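Review: Skorstead floral table cover, large, aqua

I've been through a fair few cheap table covers since we moved into the flat at Otgate, and most of them end up as drop sheets. So when I ordered the Skorstead in July I wasn't expecting much, and I'm pleased to say I was wrong (mostly!).

First thing, the colour. The listing calls it "aqua" and on my screen it looked nearly turquoise, but it's a much softer shade than that – some days I'd call it pale green. I like it better for that. The flowers are big and cheerful, with yellow-green leaves and thin dark stems curling about between them, and they hide crumbs like nobody's business.

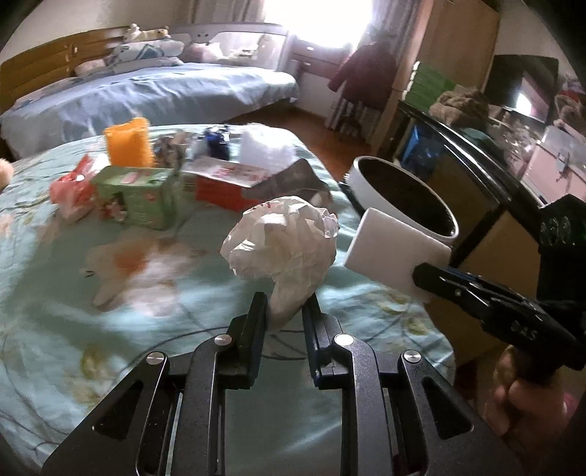 Ninberg Home Craft Club – Product Reviews

We use ours as a sorting surface. Tissues, wrappers, bits of scrunched paper, whatever has piled up gets tipped out on the cloth, the rubbish goes in a round white bin and the rest finds its way home. You can still spot a small white block or a scrap of off-white paper against the print, and that's more than I could say for my old Azar cover, which was cream and swallowed everything.

Now the grumbles. It wrinkles. I've ironed it 3 times and it's back to its old self by the next morning, and when the sun comes in every single crease shows up. If you're fussy about that sort of thing, get the heavier one. The hem on one side was a bit wonky too, though I've stopped noticing. 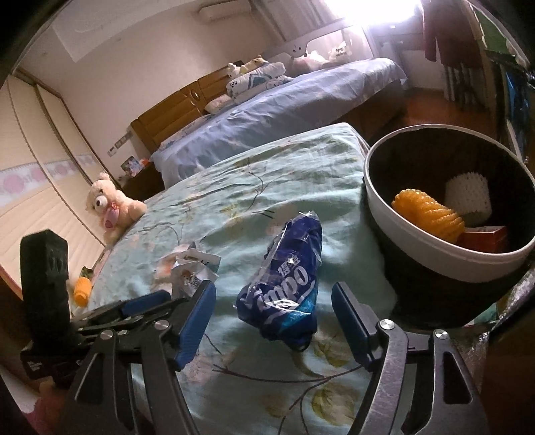
Tempo pack and a few wrappers on the cloth, wrinkles and all.

Washing has been fine. Cold cycle, over the rail, no colour lost so far that I can see. It slides a little on a smooth table, so I've put a rubber mat under mine and it behaves itself now.

Would I buy it again? Yep, I'd grab a second one for Mum's if they bring the aqua back. I'm giving it 4 out of 5, and I'd go the full 5 if they sorted out that hem.

Reviewed 11/26/19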